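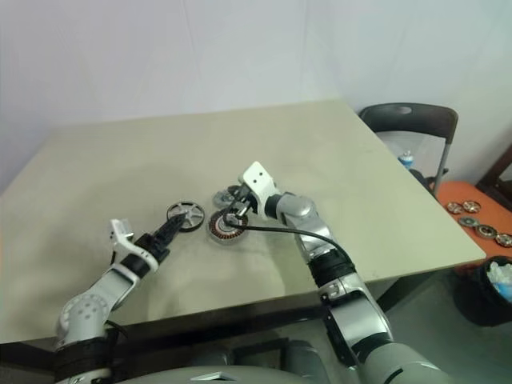

Work on the second stage of the Wastimside motor line grant continued through the reporting period, and the two-armed station is now part of the regular day shift. The station handles the sorting and positioning of parts before assembly, a task formerly done entirely by hand. Its present work covers wheels and stators with copper-brown windings, which the arms take up from a light beige tabletop. Heavier housings remain with the manual benches.

Output for the period was 3,567 parts, against a planned 2,000. The higher figure reflects an earlier start than scheduled and should not be read as a steady rate. Stoppages were most frequent with the stators, where the grip must be set again after each change of part size. Brosetti has agreed to supply revised gripper fingers in January.

Staffing on the line is unchanged. Four employees have moved from sorting to inspection and station supervision, and each completed 30 hours of paid training under Nadja Moser. Two reported less strain in the wrists and shoulders. Several colleagues stated that the new duties are more isolated than the old ones - a concern the shop floor representative, Charoen Phromma, has raised with management. Job rotation between the station and the manual benches will be tried in the next period.

Pay grades for the supervision role have not been settled. Edeltraud Bachmann is preparing a proposal, and the outcome will affect the personnel budget line. No change to the total grant is requested at this stage.

Remaining tasks are the safety review, the written operating instructions and the transfer of inspection records to Zodeo.

Submitted by Ferdinand Mayrhofer, December 2024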